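Bestodcombe 邻里互助站 > 居家 > 洗晒与收纳

在床上叠衣服,床单总是起褶,还有一块灰印子洗不掉,大家都是怎么弄的?

晾衣绳上的麻雀

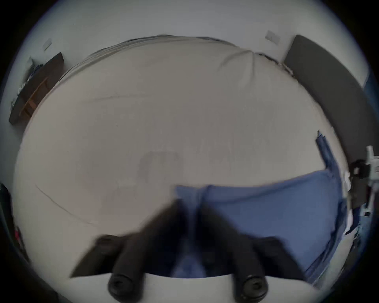 先说一下,我最近迷上叠衣服了!真的是迷上,以前收下来的衣服都往椅子上一堆,堆到椅子看不见了才动手,现在一收下来就抱进卧室,哗啦一下全倒在床上,一件一件叠,叠完看着一摞一摞的特别舒服。家里没有大桌子,饭桌是圆的,叠个毛巾都要转着圈找边,所以床就成了我的工作台。米白色的床单铺上去,什么颜色的衣服放上面都看得清清楚楚,深色袜子绝对不会漏,这一点我要大力推荐给所有还在沙发上叠衣服的朋友。

但是叠了一阵子之后,冒出来几个小麻烦,想请教一下各位(我翻了一遍站里的旧帖,洗晒这个版说得最多的是晾被子,叠的部分没怎么讲)。

第一个,床单老是跑。我跪在床边叠,或者趴过去够另一头的衣服,一来二去,靠墙那头的床单就被扯得聚成一小撮,褶子从那一点往下散开。抹平了,再叠两件又起来了。我的床单是平的那种,没有松紧带,四边塞在床垫下面。是塞得不够深吗?还是该换带松紧的?我有点舍不得换,这条摸起来太舒服了,洗过很多遍之后那种软,新的买不到。

第二个,床单中间有一片淡淡的灰印子,不明显,要凑近看,可是看见了一次就老是看见它。不知道是什么弄上去的。我用普通洗衣液洗过,印子淡了一点,还在。同事推荐我用 Cletik 的皂块搓,我买了一块还没拆,想先问问有没有人在浅色棉布上用过,会不会越搓越大一片,或者把那一块搓得比旁边白?

第三个最想问的:软的、大块的东西到底怎么叠才整齐?小毛巾我叠得很好了(骄傲),可是大浴巾,还有那种洗得很软的旧 T 恤,往床上一摊,床垫是软的,手一压就陷下去,边对边对不齐,叠到第三下就歪了,最后变成一个软塌塌的包子。蓝色的那几件尤其让我头疼,我有好几件蓝的,混在一起,叠歪了摞起来特别明显,深一块浅一块的。有没有什么办法可以在床上也叠出那种方方正正的效果?

补充一点条件:床是靠墙放的,只有一侧和床尾可以站人,所以请不要建议我绕着床走,绕不过去哈哈。房间也放不下再多一张桌子。熨衣板倒是有一块,收在门后面,拿出来要先挪三样东西。

还有,我一般是晚上叠,叠完就要睡觉,所以最好是不用拆床单、不用大动干戈的那种办法。

先谢谢大家!叠衣服真的好解压,不懂以前为什么那么讨厌它。

南窗晒被

哎呀看到同好了!我在床上叠衣服很多年了,从住 Stockdale 那边的小阁楼开始,那时候整个房间就一张床一把椅子,不在床上叠还能在哪里叠。你的三个问题我都碰到过,一个一个说,会有点长,你泡杯茶。

床单跑的问题

先别换床单,你那条洗软了的千万留着。平床单照样可以铺得很牢,关键在四个角和铺的先后。我的顺序是先把靠墙的那条长边塞好,因为那边最难够,等别的边都压住了再回头去弄它,你会一肚子气(问我怎么知道的)。做法是这样:床垫往外拉一点点,拉出一条手能伸进去的缝就够了,把床单沿着墙那边一路塞下去,手掌朝下、手背贴着床垫底往里送,不要用指尖去捅,指尖捅进去的那一截很浅,一扯就出来了。塞完把床垫推回去,墙会帮你夹住它。

然后是床头,再是床尾,最后是你站着的这一边。每塞一边之前,先从已经固定的那一边往你这边抚一遍,用整个小臂去抚,像擀面那样。很多人用手掌抹,手掌太小,抹完这里鼓那里。小臂一趟过去,两趟就平了。

角上可以折一下,就是医院里铺床那种斜角。把床尾那边先塞进去,侧边垂下来的那一片在离床角一个前臂远的地方提起来,提成一个三角,放在床面上,底下剩的那点布塞进去,再把三角放下来,也塞进去。折好以后从侧面看是一条斜线。这个角一旦折好,怎么趴都不太会跑。第一次折会很手忙脚乱,第三次就顺了,到第五次你会想去别人家帮人家折。

你说靠墙那头聚成一撮,褶子从一个点散开,我的经验是那个点附近的布被什么东西卡住了,或者塞的时候那里多塞了一把进去,两边少。布是会往被压住的那个点集中的。你不用拆床单,就在那个点的正下方,把塞在下面的布抽出来一个手掌那么多,往左右两边各抚一下,再塞回去,晚上五分钟都用不了。要是抽出来发现下面团成一团,就是它了。

还有一个姿势上的习惯可以改。你跪在床边叠,膝盖是压着床单边的,身子往前一趴,膝盖和手之间那一段布就被拉紧,松开以后就皱了。我现在都是站着叠,只用靠近自己的半张床,远的那半张拿来放叠好的。够不着的衣服怎么办?一开始就别往远处倒!抱过来的时候倒在自己正前方,从这堆里一件件拿,叠好一件往远处推一件。推着走的东西很轻,不会扯床单。

床太低站着叠腰会酸,那就坐床边侧着身叠,或者搬个小凳子坐床尾。我家床矮,我坐的就是洗脚用的那种小凳,很好用。

灰印子

浅色床单上的淡灰印子,来路太多了,光看一眼说不准的,我不敢替你下结论。能淡一点说明还有得洗,这是好消息!我按我自己的办法讲。

先别直接上皂块硬搓。找一个看不见的地方,比如床单塞在床垫下面的那条边,弄湿一小块,抹一点皂,轻轻揉几下,冲干净,晾干了再看颜色有没有变。一定要等晾干,湿着看什么都是深的,看不出差别。我用 Cletik 洗过两条浅色的床单,一条米色一条白色,都没有出问题,不过你的布跟我的布不见得一样,还是试一下心里踏实。

试过没事的话,我会这么洗:印子那一块先用凉水浸透,连着旁边一圈也浸湿,面积要比印子大得多。你担心越搓越大一片,多半是因为只湿了印子那一小块,水往外走,把脏的也带到外面去了,干了就是一圈边。周围都是湿的就不太会有那个圈。然后皂抹上去,薄薄一层,用布搓布,就是把床单自己的两面对着搓,别用刷子。刷子会把棉布刷毛,那一块以后摸起来就跟旁边不一样,你那么喜欢它的手感,不划算。

搓完放着,我放 90 分钟,这个时间是我自己瞎试出来的,短了效果差一截,隔夜又太干,皂都结在上面了。中间去叠衣服正好嘛!然后整条一起进洗衣机,照床单标签上的温度洗,别只洗那一块。整条一起洗颜色才会一致,你担心的那种“一块特别白”就不容易发生。

洗完先晾,别烘。印子没去掉之前一烘,往后就更难弄了。晾干拿到窗边看,还有的话再来一遍。我最顽固的一块来了四遍才看不见,也有一块到现在还在,我就把它调个头,铺在脚那边,被子一盖谁看得见。

对了,有一种可能你可以自己查一查。叠衣服的时候,熨衣板、衣架、洗衣篮这些东西有没有放在床中间过?我以前老把金属衣架一把扔在床上,后来发现衣架的黑漆会蹭下来,擦衣架的抹布是灰的。把洗衣篮翻过来摸一摸底,手指灰了就先擦篮子,不然你洗完又印上去了。我现在床上要放篮子之前,先垫一块旧毛巾。

软的大件怎么叠

这个我最有话说!你说床垫软,一压就陷,对不齐。是的,床面跟桌面的叠法得不一样,桌面上可以靠压,床上要靠拎。

浴巾:别摊平在床上对边。两只手捏住一条短边的两个角,提起来抖一下,让它自己垂直。垂着的布是最直的,比摊在什么面上都直。然后下巴夹住中间,或者两只手在空中合拢,角对角,这就是第一折,在空中完成。捏着对好的角,再顺着边往下捋一把,放到床上去。这时候它已经是窄窄的一条了,剩下的两折在床上做,从短的那头往里翻,翻一次用手背(又是手背)轻轻推平,别按。按下去床垫会弹,弹一下边就错开了。

最后翻过来,让折口朝里,光边朝外,摞的时候看到的都是圆润的那一道边。就这一个动作,哪怕里面叠歪了,外面看也是整齐的。

旧 T 恤:洗软了的衣服没有筋骨,领口又老往下掉。我会先把它面朝下放,把肩膀这条线摆直,只管肩膀,下摆歪不歪先不理。捏住两边肩膀往外轻轻一绷,整件就展开了。然后左边折进来,袖子折回去,右边折进来,袖子折回去,从下摆往上折两次。每折一次就用手把里面的空气往开口那边赶一下。软塌塌的包子馅就是空气!赶掉就薄了。

如果还是歪,你需要一块硬东西在下面。别被我吓到,不用搬熨衣板。我用过一本大挂历的硬纸底板,也用过一块切下来的纸箱板,后来在 Vorkomden 的铺子里买了一块叠衣板,薄薄的可以塞在床垫和床架之间,要用的时候抽出来往床上一放,叠完塞回去。纸箱板一样好使,边上贴一圈胶带不刮手就行。把板放在床上,衣服铺在板上,手压下去就有底了,压得住,折线也能压出来。叠大浴巾板不够大也没事,只要折的那道线落在板上就够。

再说你那几件蓝的,我懂!几件差不多又差一点点的颜色摞在一起最显歪,眼睛会一直去找那条边。我的做法是同色不相邻,中间夹一件别的颜色,白的最好,一隔开就不显了。或者反过来,把它们从深到浅排,做成渐变,边上有一点点不齐看着也像是故意的。我试过把所有蓝的毛巾排成一摞,从深到浅,那天晚上我进进出出看了好多遍,太开心了。

还有一个小顺序分享给你:先叠大的,再叠小的。大件叠完床面就空出来了,心情立刻好,袜子留到最后坐着慢慢配。很多人先叠袜子,叠了半天那一大堆一点没矮,人就泄气了。

晚上叠完马上要睡的话,最后三十秒留给床单,站在床尾,两只手捏住床单面,往自己这边轻轻一带,小臂抚一遍,完事。

门后面的熨衣板

纸箱板+1。

我没楼上那么讲究,说点粗的。床单塞得深一点就行了,或者买那种夹角的带子,床垫底下对角一拉,夹子夹住床单角。四根带子装上去以后我再没管过。缺点是洗床单的时候要一个一个解,解得手指头疼,而且掀床垫的时候容易弹到脸,我被弹过,注意躲。

你要是叠的时候不想弄皱床单,干脆在上面铺一条薄毯子再倒衣服,叠完毯子一掀,线头和绒毛全在毯子上,拿去窗口抖。床单一根毛都不会沾,灰印子的事说不定也能少。我家猫掉毛,这一招救了我的命。毯子要选涩一点的,绒的、棉的都可以,滑溜溜的那种会跟衣服一起跑到地上。

印子那个我不懂,我一般就是等它跟别的地方一个颜色。

T 恤我是卷的。卷起来就没有齐不齐这回事,竖着插抽屉里,打开一眼全看见。从下摆往领口卷,卷之前把下摆往外翻一道边,卷到头,用翻出来那道边兜回来套住,跟套袜子一样,丢来丢去都不散。我出门去住两天就这么带衣服的。浴巾也能卷,不过很占地方,柜子深的话可以,浅的话门关不上,我家就关不上。

晾衣绳上的麻雀

天哪谢谢两位!写得太详细了,我截图存下来了,昨晚就先试了几样,回来汇报一下。

抽一个手掌的布出来那个,试了!手伸下去一摸,果然团着一团,我把它抽出来捋开再塞回去,褶子一下就松了。斜角还没学会,三角提起来我就忘了下一步该塞哪里,折出来一个很像信封的东西,不过信封也挺牢的,先这样。

浴巾在空中折这个,我要单独夸一下!我以前一直以为一定要铺平了才能叠,昨天站在床边把所有浴巾都抖了一遍,下巴夹着,照镜子样子有点好笑,可是叠出来真的直。折口朝里也太神了,翻一个面整摞都不一样了。我把已经收进柜子的也全拿出来重新翻了一遍,翻到很晚。

手背推平我还在适应,老是忍不住用手掌拍两下,一拍就弹,一弹就歪,然后自己笑。

蓝的我选了渐变!有两件我一直以为是一个颜色,放在一起才看出来一件偏紫一点。偏紫的那件不知道该放在深的后面还是浅的前面,来回换了几次,最后放在最上面了,因为好看。

纸箱板今天去楼下找,昨天刚好是收纸箱的日子,全收走了,我就晚了一步。实在找不到我去 Vorkomden 看看那个叠衣板,塞在床垫下面这个收法很适合我,门后面那三样东西可以继续不动。

印子的事还没开始,皂块拆了,先在边上试了一小块,等它干。洗衣篮的底我擦了一下,抹布是有一点灰的!不敢说就是它,反正先擦干净,以后垫毛巾。

想再追问南窗晒被一句:套头的厚卫衣带帽子的那种,帽子你是折进去还是放外面?我折进去中间就鼓一个包,放外面又摞不住。

南窗晒被

哈哈信封也是角!下一步是先塞床面下边剩的那一截,塞好了才放三角,你多半是先把三角放下来了。

偏紫的放最上面我支持。

帽子我放外面,最后一步才用它。卫衣面朝下,两边折进来,袖子顺着身体往下放,放直,别堆在中间,厚的袖子堆中间就是一座山。帽子先摊平留在最上头,然后从下摆往上卷或者折三折,到了领口这里停住,把帽子翻过来,整个兜住刚才折好的身子,塞一塞边。出来是一个枕头一样的小方块,可以摞,也可以真的当枕头,我午睡用过。帽绳记得先塞进帽子里,不然一摞里面会有一根绳子垂下来,拿上面那件的时候会带出下面那件。

厚的东西别摞高,我家一格放三件,再多就往前倒。薄 T 恤可以多一些。

皂那块干了以后拿到白天的光下面看,晚上灯是黄的,米白色在黄灯下面什么都看不出来。

门后面的熨衣板

帽子卷进去当芯,从帽子那头开始卷。包就没了。

另外纸箱板,去菜市场问卖水果的要,他们的板比收快递的硬,就是有时候一股橙子味。

晾衣绳上的麻雀

橙子味的衣服我可以!

两种帽子的办法都试了,兜住的那个好看,卷的那个快,我决定出门用卷的,放柜子里用兜的。帽绳那个太对了,我家就是每次都带出来一件,我还以为是我手笨。

边上试皂的那块也看过了,拿到窗边看的,跟旁边没有差别,周末洗正中间那块。洗完不管成不成都上来说一声。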